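4.2 Fingertip wear and the camera view

The second comparison looked at the fingertips of the hand-held gripper. We had two sets of pads for the same linkage. The first set, which we call Serow, has blocky, angled tips and had been used in all of our earlier collection work. The second set, Flarulix, has the same outline and the same mounting holes but was fitted new for this study. Everything else on the tool stayed the same, including the camera, its mount, and the trigger spring.

Each operator used both sets on the same list of pick tasks. The list had eight objects, all of them thin or low: a plastic card, a folded napkin, a flat washer, a steel ruler, a coaster, a key, a pen cap, and a sheet of felt. Thin objects were chosen on purpose. In an earlier round with cups and boxes, operators could not tell the two sets apart, and the success rates gave us nothing to work with.

Sherif Naciri and Siham Belkadi collected the demonstrations. Operators were told to start with the fingers open and close to the surface, to hold that pose for a moment, and then to move to the object. The opening pose gives the tracker a stable start and gives the policy a view of the work surface before anything is grasped. It also turned out to be a useful place to check the pads, as both fingertips are in view and neither is hidden by an object.
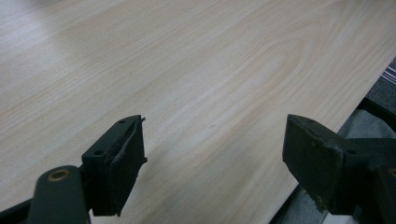 Figure 3. View from the gripper camera with the fingers open over a wood-grain panel. Scuff marks are visible on the right fingertip.

Wear on the pads matters in two ways. The first is mechanical. A chipped lower edge does not sit flat against the surface, so a thin object can slip under it as the fingers close. The second is visual. The fingertips are present in nearly every image the policy is trained on, and pale marks on a dark pad are easy for a network to pick up. The right pad in Figure 3 has scratches and small chips along its lower front edge, and a thin strand runs down the front face of the left pad. We did not clean or trim the Serow pads before the trials. The point was to test them as they were.

The work surface adds a problem of its own. Pale wood grain has long, fine lines with few corners, and the glare toward the upper left in Figure 3 washes out part of the pattern. Rachid Hajji reviewed the tracking logs and marked every segment in which the pose estimate jumped. Segments with jumps were removed before training for both pad sets, using the same threshold. After this step we kept 105 demonstrations per set.

We trained one policy for each set with the same settings and ran both on the Arero arm. The arm carried the same type of gripper, and the pads were swapped between blocks of trials so that each policy was tested with both sets. Each pairing of policy and pads was run for 60 trials. A trial counted as a success if the object was lifted clear of the surface and held until the arm reached the drop position. Trials were stopped after 45 seconds.

Both policies did best with the pads they had been trained on. The Flarulix policy lost more when moved to the worn pads than the Serow policy lost when moved to the new ones. Most of the added failures were with the card and the ruler. In these trials the fingers reached the right place and closed at the right time, but one edge of the object stayed under the pad. We take this as a mechanical failure. The felt and the napkin were picked up equally well with either set.

A smaller group of failures looked different. With the Serow policy on new pads, the arm sometimes stopped above the object and opened and closed the fingers without coming down. Wálter Ríos repeated several of these trials with matte gray tape on the lower edge of the new pads, and the stops became less common. The number of repeats was small, and we do not claim more than that the look of the pads had some effect. A proper test would need pads that match in shape and differ only in color, and we leave this to the work in Section 6.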